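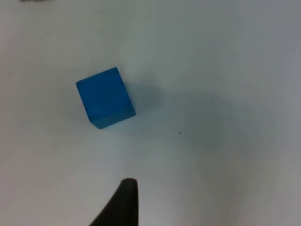 Wrist camera view, blue cube, run 623. Gripper finger at the bottom.

Student Robotics Club forum > Pick and Place Project > Cube yaw estimate

mpacheco
Run 623 and run 624 are both uploaded. The task is unchanged from November: find the cube, estimate its rotation, align the gripper, pick. The detector finds the blue without trouble. The angle is the problem. On 623 the estimate was 15 degrees out and the finger would have met a corner first, so I stopped the arm.

Method at present: threshold on hue, largest contour, minimum area rectangle, take the angle.

tronder
Your contour includes the side face. The camera is nearly overhead but not quite, so you get the top plus a slanted band underneath it, and the rectangle is fitted to both. Fit the top face only. The side is greyer and a bit more teal, so a tighter hue range should split them.

clendetti
I'd look at the shadow first. There is a bluish one directly to the right of the cube and it is darkest against that edge. If your saturation floor is low, it goes into the mask.

mpacheco
Saturation floor is 275 on the combined score, which excludes the shadow. I checked the mask — it stops at the dark strip on the right edge.

clendetti
Fair enough. I would still move the lamp. The big grey patch on the right half of the surface will cause trouble when we get to the grey cube.

tronder
Disagree about the lamp. The rules don't let us set the lighting on the day, so tuning for a clean surface here is wasted work. Better to make the mask robust. Also ignore any blob under a minimum area, as there are dark specks on the surface.

mpacheco
Tighter hue range tried on the saved images. 623 is now within tolerance. 624 is worse, as the darker spots near the borders of the top face drop out and the contour goes ragged.

tronder
Close the mask before you take the contour. Small kernel.

clendetti
Or fit lines to the long edges and skip the rectangle. The upper edge has a thin dark line along it that should give a decent gradient.

mpacheco
Will try the closing first because it is one line of code. Edge fit after that if 624 still fails. The arm is free on Sunday, so please don't change the camera mount before then.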